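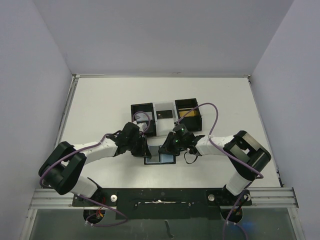

Trays and Boxes: a Gallery

Put together by Nadine Chamoun and last added to on April 6, 2025

Welcome, and do stay as long as you like! This page is for everyone who has ever opened a drawer looking for a safety pin and come away twenty minutes later with a handful of foreign coins and no safety pin. I've loved trays and boxes since I was small enough to sit inside one, and over the years a fair number of you have written in to ask how I arrange mine, which ones I'd buy again and whether I really do keep my elastic bands by size (I do, in three sizes, and I'm not sorry). So I have gathered up my favourites from the workroom, the kitchen and the hall cupboard at Desport, with a line or two for each. Well, I meant it to be a line or two. Some of them ran on a bit.

Nothing is in any proper order. If you only want the practical bits, the entries on the pale table, the shallow trays and the labels are the ones people write to me about most.

In the workroom

A pale table to work on
If you take one thing away from this page, let it be this – sort on a plain, light surface. I did it for years on a patterned cloth and lost more beads and hooks than I care to remember. Something white or cream shows up every little thing, and you can see the edges of your trays properly when you come to line them up. A sheet of lining paper taped down at the corners does very nicely if your table is dark.

Everything in the middle
I like to bring the trays and boxes into the centre of the table and leave the edges clear for my elbows and a cup of tea. It took me an embarrassingly long time to work this out. I used to set things out all round the rim like place settings, and then spent the afternoon leaning over one lot to reach another.

The shallow trays
My workhorses. These are the Lavska ones, bought a few at a time whenever I had a bit of money over, and they are no deeper than the top joint of my thumb. You can pick out a single press stud without digging. They do slide about when you pull one towards you, so I put a scrap of rubbery shelf liner underneath.

The button boxes
There are 80 kinds of button in this lot and I could tell you where most of them came from. The big horn ones were on my aunt's winter coat. The little pearly shirt buttons live together whatever their size, which I know is wrong by my own rules, but they look so pretty in a heap that I've never had the heart to split them up.

Lid off, lid underneath
A tiny habit that has saved me a lot of hunting – when a box is open, its lid goes underneath it. Every time. Boxes from the same set have a way of looking identical until you try to shut one, and then you find that you have been pressing the wrong lid on for a full minute and have cracked the corner.

Ribbon ends
Anything shorter than my forearm goes in here. I wind the longer pieces round card and stand them upright in a shoebox, but the ends just get tucked in loosely by colour. Children adore this box. If you have grandchildren coming in July, when the holidays start and it rains for a fortnight, I can't recommend a ribbon box highly enough.

The one for bits I can't name
Every workroom needs one and I think it is kinder to admit it. Little metal loops, a plastic thing off a curtain, half a clasp. I go through it once a year with a second cup of tea and throw away whatever has been in there longest.

The Garrido boxes
I have 10 of these and they stack beautifully, though I do wish they came with a slightly firmer catch. Garrido have a smaller box too, which I tried for sewing machine needles, but I found it too fiddly for my hands in cold weather. My neighbour swears by them for fishing hooks, so it is very much a matter of what you're putting in.

In the kitchen

The tea tray that isn't for tea
It hasn't carried a teapot in years. It sits by the bread bin and catches the post, the keys, the rubber bands off the spring onions and whatever came out of everyone's pockets. On Sunday evenings it used to be emptied without fail, and these days it is emptied when the pile begins to slide.

Spice tins, flat on their backs
I turned the spice drawer into a tray with low dividers and laid all the jars down with the labels facing up. What a difference! I had three paprikas, two of them open. I won't say how old the cloves were, but the tin had a price on it that made my sister laugh out loud.

A box inside a box
The biscuit cutters nest, so it seemed only right that their boxes should too. The biggest has the gingerbread people and the Christmas trees, the middle one has the plain rounds, and the smallest has the alphabet, apart from the Q, which went missing at a birthday party and has never been needed.

The drawer by the cooker
A bit of a muddle, I'm afraid, and it has stayed that way through four attempts. String, matches, birthday candles, the good corkscrew and the bad corkscrew. I've put a long narrow tray down one side for the candles, and I'm calling that progress.

Seed packets in a loaf tin
An old loaf tin happens to be just the right width for a seed packet standing up. I file mine by the month of sowing with bits of cereal box as dividers. When a packet is finished I turn it back to front and leave it in, so that I remember to buy it again.

In the hall cupboard

The Jirodance box
Some of you will know that I helped with the costumes for Jirodance, which meant hooks and eyes by the hundred and more elastic than one woman should ever have to thread. This is where it all lives between shows. Hairpins in the top layer, spare straps underneath, and a small tray right at the bottom for things that have fallen off somebody and will want sewing back on.

Labels, and what I write on them
I used to write lovely neat labels that said things like "Miscellaneous Fastenings". They were no use at all! Now I write whatever I would shout down the stairs if I wanted someone to bring it to me, so the label says "popper things" and "the long pins" and people do find them. Pencil on masking tape is best. It peels off cleanly and you can change your mind.

Shoe polish and brushes
A deep box, for once, as the brushes are tall. The dark brushes stand at one end and the light brushes at the other with the tins in between, and an old duster folded across the top keeps the lid from rattling.

Batteries
New ones in the left half of the tray and the ones I'm not certain of in the right. I'm told there is a gadget for testing them. I have been meaning to get one for some time.

The wrapping tray
Flat sheets, folded tissue, gift tags saved from last year with the writing snipped off. It slides in on top of the coats shelf where nothing else would fit. I once counted the tags for a bet and there were 56, so please don't anyone send me any more, much as I love you for thinking of it.

The glove box
Pairs are clipped together with a clothes peg and single gloves go in the paper bag at the side, to wait for their partners. Two found each other this winter and I was quite unreasonably pleased.

How I go about a big sort

Several of you asked for this after the last update, so I have written it down more or less as I do it.

Clear the table right off and wipe it over. Bring out one drawer, and only one, however tempting the next one looks. Set your empty trays in the middle before you tip anything out. I make that mistake every time I'm in a hurry, and then there is a heap where the trays ought to go.

Take out the big things first so that you can see what is left. Then go by what a thing is for, and leave colour and size until later. You'll find the second round much quicker than the first. Anything you hold for longer than it takes to say its name goes in the can't-name-it box and you move on.

When a tray is full, stop filling it. I know that sounds too obvious to bother writing down, but I have a cupboard full of bulging lids to show what happens otherwise. Either start another tray or let some of it go.

Leave it all out overnight if the family will put up with it. In the morning you will spot two or three things in the wrong place straight away, and you'll feel very clever moving them.

Do send me yours

I love seeing how other people do this, and I don't mind a bit if it's an egg box and a jam jar lid. Some of the best ideas on this page came from readers, including the loaf tin, the lid underneath and the masking tape. Tell me what you keep in them and what you'd change. I read every message, though I'm slow to answer in the summer when the garden has me out of doors until dark.

Still to come – the sewing basket, the shed shelves (brace yourselves) and the boxes from under the stairs, once I have found out what is in them.

Nadine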